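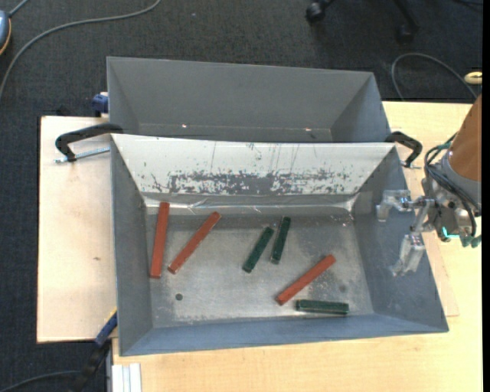 Zindico Regional Security News Set

Zindico is a text collection of regional news reports on policing, border control and domestic security. It was put together for topic labeling and search tests.

Contents

1259 articles from 57 local outlets, all in English
516 of them labeled by hand, the rest unlabeled
12 topic labels, listed in labels.txt
Wire copy was dropped where the same text ran in more than one outlet – the earliest version was kept.

Fields

id, outlet, headline, body, label. The label field is empty for unlabeled articles.

Known problems

Court reports are thin before June. Articles on arrests often name a charge that was later changed, and the set does not track this. Do not use it to judge whether a person was convicted.

Versions

Puro is the older release and has no outlet field. Trikent is current. Scripts written for Puro need the new column order.

Last updated Aug 31, 2025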